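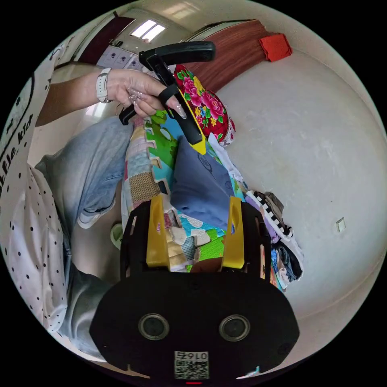 At floor level, Lunville.

Gusurero Toy Library: Progress Report to the Tarkell Fund
3/25/21 | Posted by the Gusurero office

We use cookies to remember your settings on this site. By continuing to browse you accept their use.

This report covers the second half of the grant for the Gusurero Toy Library in Lunville. The first half was covered in our earlier report, and we have not repeated the background here except where a plan changed. The spending sheet was sent separately by mail.

Lending

The library now has 265 member households. Together they took out 1,005 loans in the period, counting each bag or boxed game as one loan no matter how many pieces are inside. Most of the growth came after we moved to pickup by appointment. We had expected the change to put people off, and a few families did tell us they missed browsing the shelves. Others said they preferred it. Parents on shift work in particular liked being able to choose from the list at night and collect a packed bag on the way home.

Building sets and wooden train track are still the most requested items. Puzzles went up sharply over the winter and stayed up. Ride-on toys went down, which we put down to the weather and to the trouble of getting them into a car. We have moved most of the ride-ons to the back storage area until summer and given their space to board games for older children.

Loans run for three weeks. We stopped charging late fees at the start of the period, as agreed with you, and return times have not gotten worse. A short text message goes out before the due date and a second one after it. If we hear nothing after that, we call. Almost every late item came back after the call.

Collection

We bought 124 new items with the grant. The list was drawn up from member requests, with the rest of the money going to gaps we already knew about: toys for children with limited grip, games with large print, and things for babies under one year, an age group we had been serving poorly. The items for babies are now nearly always out.

Three of the adapted toys with battery switches had to go back. The switch housings cracked in normal use. The seller replaced two of them and refunded the third, and the refund has been put toward spare batteries and a charger.

Lost pieces remain our biggest everyday cost. We keep a drawer of spare parts from retired sets, and members bring in odd pieces they find under the couch, sometimes months later. Each bag now has a card inside the lid pocket listing what should be there. The card is laminated. The first version was plain paper and did not last.

Cleaning

Cleaning takes more staff time than any other task. Each returned item is set aside before it is handled, then washed or wiped according to type, then checked and bagged. Soft toys were taken out of lending altogether and will stay out for now. Dress-up clothes came back into lending in March, with a hot wash between loans.

We asked for a second sink in our application and were turned down on that line, with the suggestion that we try a longer rotation first. We did. It works when loans are low and falls behind in the week after a school break. We would like to bring the request back in the next round, with the hours written out so that you can see what the delay costs us.

Shelving and storage

The new shelving came from Paulík and was put up over two days while the library was closed. It is deeper than the old shelving and takes the large boxes without tipping. The delivery was late and one upright was the wrong length. Paulík sent the right one the following week at no charge. The old shelves were sound enough to keep and are now in the storage area.

We also changed how items are labeled. The old labels were sorted by the order in which things had been bought, which made sense only to the people who had bought them. The new ones go by type and age group. Relabeling was slower than planned, and the last of the board games were finished this month. During that time the online list and the shelves did not always agree, and some members got the wrong bag. We have had no complaints of that kind since the work was finished.

Play sessions

Group play sessions did not run indoors for most of the period. The grant paid for eight sessions, and we had to move some of them outdoors. Turnout varied with the weather. The best attended was the sand and water session, and the smallest was the music one, held in a cold wind that made it hard to hear anything.

The money left from the indoor sessions was moved to activity packs, with your written approval. A pack holds a simple game, a sheet of ideas for playing on the floor or at a table, and a borrowed item that goes with both. Families with no outdoor space were offered the packs first. The idea sheets were printed in English only. Several members have asked for Spanish, and a translation is being priced now.

What did not get done

The repair evenings were not held. We had planned to teach members how to fix wheels, reglue joints and restitch bags, and we could not find a way to do this at a distance that was any use. The tools bought for it are being used by staff in the meantime. We ask to carry this item forward into the next period with no added money.

The survey of former members also slipped. It was drafted and tested with a few families, but the questions were too long and most gave up partway through. A shorter version will go out by text message.

Next steps

The next period will go mainly to keeping the lending steady, getting the survey out and setting up the repair evenings. We also need to settle the lease. The current one runs through the end of the year, and the landlord has said the rent will rise but has not said by how much. We will write to you once we have the figure, since it affects how much of the next grant can go to new items. The draft budget you have assumes the present rent.

Receipts for the shelving and the new items are in the folder sent with the spending sheet. The receipt for the replaced switch toys will follow when the seller reissues it with the right date.

Sign up for our newsletter to hear about new toys and opening hours.

Recent items
How to Book a Pickup Time
Dress-Up Clothes Are Back
Found a Stray Puzzle Piece? Where to Bring It
Games for Older Children: The New List
Progress Report, First Half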